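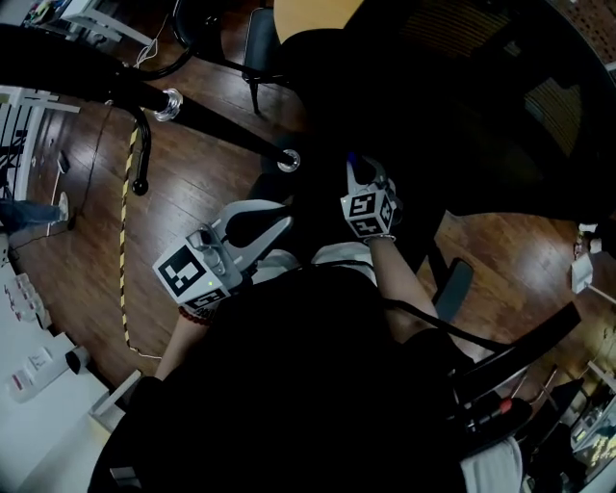

Stama has released version 2 of its hand-held demonstration kit, a pair of grippers that a person carries through a task so that a robot arm can later be trained on the recorded movement. The release covers the grippers, the tracking software and the file format in which sessions are stored. Each gripper has two curved fingers and carries a white cube printed with black square markers, and the operator can work from a chair, holding one gripper in each hand, with a camera at head height looking down on both. The position of each hand is worked out from the markers and written to file alongside the video.

20 December 2025 — The new version is available to order from today. Deliveries begin in February.

Purpose of the kit

Robot arms used for handling and assembly are increasingly taught from recorded demonstrations. There are two usual ways to make those recordings. In the first, an operator drives a real arm by remote control and the arm's own joint readings are saved. In the second, the operator does the task by hand with a tool that matches the one on the robot, and software converts the hand's path into a path the robot can follow. The Stama kit is designed for the second method and, with this release, can also be used for the first.

Remote control gives recordings that are certain to be within the arm's reach, as the arm has already made the movement. It is slower, and it ties up one arm for every person recording. Hand-held demonstration is faster and can be done away from the robot, but some of the paths recorded may be impossible for the arm to repeat. Stama's software now checks for this while the session is under way. If the hand moves to a position the chosen arm could not reach, or turns the wrist past the arm's joint limit, a tone sounds and the segment is flagged in the file.

Changes in version 2

The marker cube has been moved further back on the gripper body. In the previous version, the operator's fingers could cover part of a marker face when the wrist was turned inward, and the tracker would lose the hand for several frames. The new mounting point keeps the cube clear of the hand across most of the working range. The tracker needs one clear marker face to report a position and uses any others in view to refine it.

The tracking software has been rewritten to handle wide-angle lenses without a separate correction step. Straight lines appear curved towards the edge of a wide-angle view, and the earlier software flattened the whole image before searching it for markers. The new version searches the original image and corrects only the marker corners. This lowers the load on the recording computer and keeps markers usable closer to the edge of the view.

Finger opening is now measured by a sensor in the gripper body and no longer estimated from video. The reading is sent by cable and stamped with the same clock as the camera images. Stama considered a wireless link and decided against it for this release. Cable delay is short and constant, and a constant delay can be removed by calculation.

Calibration has been shortened. The operator opens and closes each gripper fully, then holds both still in view of the camera until the software confirms a fix. The camera does not need to be calibrated again between sessions unless the lens has been changed or knocked.

Remote control mode

The same grippers can now be used as input devices for a live arm. In this mode the position of each gripper is sent to the arm controller as a target, and the opening of the fingers sets the opening of the robot's own gripper. The operator may scale the movement down for fine work, so that a large hand movement produces a small movement at the arm. Scaling is set before the session and cannot be changed while the arm is moving.

If the tracker loses sight of a marker cube, the arm on that side holds its last position. It does not resume until the operator has brought the gripper back to within a set distance of the point where tracking was lost. This prevents the arm from jumping when the cube comes back into view. The function is not a safety stop, and customers must fit emergency stops and guarding as required for the arm in use.

Files made in remote control mode have the same layout as files made by hand, with joint readings added. A training set may contain both kinds. Each file records which mode was used, so the two can be separated later.

Trial results

The kit was tested by Plolley, a contract assembler of small electrical fittings, before release. Plolley recorded two tasks: placing a terminal block in a housing, and packing finished fittings into divided trays. Both need two hands.

Operators made 2,726 demonstrations over the trial. After automatic checking, 1,913 were accepted for training without any editing. A further 297 were accepted after the start or end of the recording had been trimmed. The rest were rejected. The most common reason was loss of tracking for longer than the permitted gap, usually while one hand passed under the other. The second most common was a wrist angle outside the joint limits of the arm.

Plolley reported that rejections fell once operators had become used to the warning tone and had learned to keep the cubes turned towards the camera. It also reported that the housing task was better suited to remote control with scaled movement, as the final insertion depends on contact that a person feels through the hand and the camera does not record. Stama agrees with this finding. The user manual now recommends remote control for close-fitting insertions and hand-held recording for picking, placing and packing.

The trial did not compare the kit with other makers' products, and no claim is made on that point.

Setting up a recording station

The kit does not need a dedicated room. A chair with enough space in front for both arms to move freely is sufficient for short tasks, and a table can be added at normal working height. Lighting should be even. Low light is acceptable for tracking, within the limits given in the manual, but it reduces the value of the images for training. Cables from the grippers should be led down and to one side so they do not pull at the wrist. Bracelets and watches may be worn provided they do not catch on the gripper or cover a marker.

Operators should take breaks. The grippers are light, but holding both raised for a long session is tiring, and Stama's own records show that tracking errors rise towards the end of unbroken sessions.

Compatibility

Version 2 reads all files made with the first version. Owners of first-version grippers can use the new tracking software at no charge. They can also buy a replacement cube mount, which is fitted with two screws. The finger sensor cannot be added to older grippers, and the software will continue to estimate finger opening from video where no sensor is found.

Arm descriptions are supplied for the models listed in the manual. Customers can add others by loading a standard joint description file. Adapters that fit the same curved fingers to a robot wrist are made for Stama by Drosto and are ordered separately. Using the same fingers on the hand-held gripper and on the robot is strongly recommended — a difference in finger shape is a frequent cause of failed grasps.

Availability

The full kit contains two grippers, two marker cubes, cables, a camera with head mount, a calibration card and a software licence for one recording computer. Single grippers, spare cubes and additional licences are sold separately. Mbeki will handle distribution and first-line support. Orders placed through Mbeki before the end of February include the cube mount for one pair of first-version grippers.

The manual and a set of sample recordings from the packing task can be downloaded from the Stama website. The sample set includes accepted and rejected recordings, with the reason for rejection stored in each file.

About Stama

Stama designs and makes equipment for recording human demonstrations for robot training. Its products include hand-held grippers, marker tracking software and tools for checking and sorting recorded data.

Media enquiries should be sent to the Stama press office through the contact form on the company's website.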